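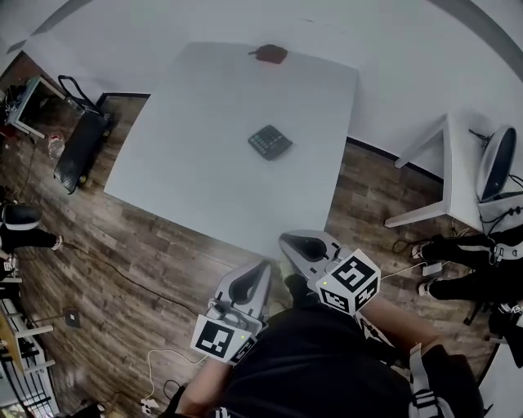
The calculator on the white table, little red thing behind it

Subject: Re: [Toltura list] Calculator going spare?

Aurelio Pastor wrote on 2026-09-03:
> Is the dark grey calculator still up for grabs? Mine's carked it and I've
> got a heap of July receipts to add up. Are the keys a decent size?

Hi Aurelio,

Yep, still here and all yours! The keys are on the small side, grey and black, with a narrow display along the top – fine for receipts, I reckon. I did 56 of mine on it and got $1,515 both times, so I trust it.

Does anyone know whose the dark red thing is? Smallish, sort of oval, looks soft, with a dark tab on one side. I'll hang on to it for two weeks – just sing out.

Cheers,
Ayantu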